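Cómo reservar y renovar libros desde casa en la biblioteca de Drellisbridge

Esta guía es para las personas que ya tienen el carné y quieren usar el catálogo en línea, que desde noviembre se llama Vurnance.
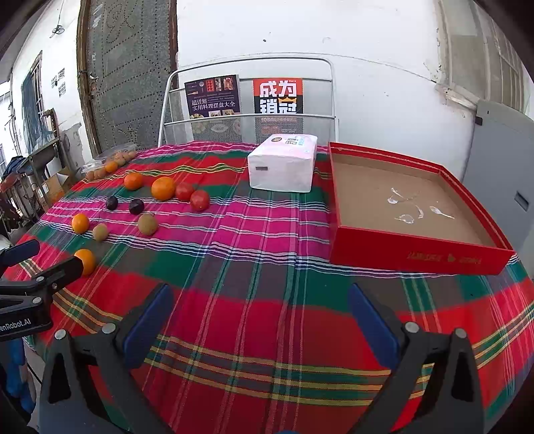
Yo aprendí a usarlo despacio, con varios errores, y por eso escribo los pasos con bastante detalle. Si usted ya conoce el catálogo antiguo, puede ir directamente al paso 3.

Antes de empezar

Necesita el número de su carné y la clave de cuatro cifras. El número está detrás del carné, debajo del código de barras. Si tiene un carné viejo, de los verdes, el número no sirve en el sistema nuevo y hay que cambiarlo en el mostrador. El cambio es gratuito.

Paso 1. Entrar en la cuenta

Abra la página del catálogo y pulse "Mi cuenta", arriba a la derecha. Escriba el número sin espacios. Si se equivoca con la clave 5 veces, la cuenta se bloquea hasta la mañana siguiente (a mí me ocurrió, y tuve que llamar por teléfono).

Paso 2. Elegir la biblioteca de recogida

En "Preferencias" aparecen dos edificios: la biblioteca central y la sucursal de Grukdale. Marque donde quiere recoger los libros y pulse "Guardar". Si no guarda, el sistema elige siempre la central.

Paso 3. Buscar el libro

Puede buscar por título, por autor o por tema. Mi consejo es escribir solo dos palabras del título, porque con la frase completa a veces no aparece nada. Para las novelas en otros idiomas hay un filtro a la izquierda. En la colección Khaemba, que reúne cuentos y poesía de África oriental, hay 553 títulos y casi todos se pueden llevar a casa. Los que tienen la letra R se leen solamente en la sala.

Paso 4. Hacer la reserva

Pulse "Reservar" al lado del título. Si el libro está prestado, verá su lugar en la lista. No se asuste con el número — para una novela muy pedida yo tuve el lugar 93, y la biblioteca compró más ejemplares. Cuando el libro está listo, recibe un mensaje y tiene siete días para recogerlo.

Paso 5. Renovar

Los préstamos se renuevan en "Mis préstamos". Marque la casilla de cada libro y después pulse "Renovar seleccionados". Mire bien la fecha nueva antes de salir. Un libro que otra persona ha reservado no se puede renovar, y en este caso aparece una línea roja.

Problemas frecuentes

La página sale en inglés: cambie el idioma abajo del todo, al final de la página.

No llega el mensaje: mire en el correo no deseado y compruebe su dirección en "Preferencias".

Quiere anular una reserva: entre en "Mis reservas" y pulse la cruz. Hágalo también si ya consiguió el libro por otro lado, así la lista avanza para los demás.

Para los audiolibros hay que instalar otra aplicación, con otra clave. Los pasos son distintos y los explico en una página aparte.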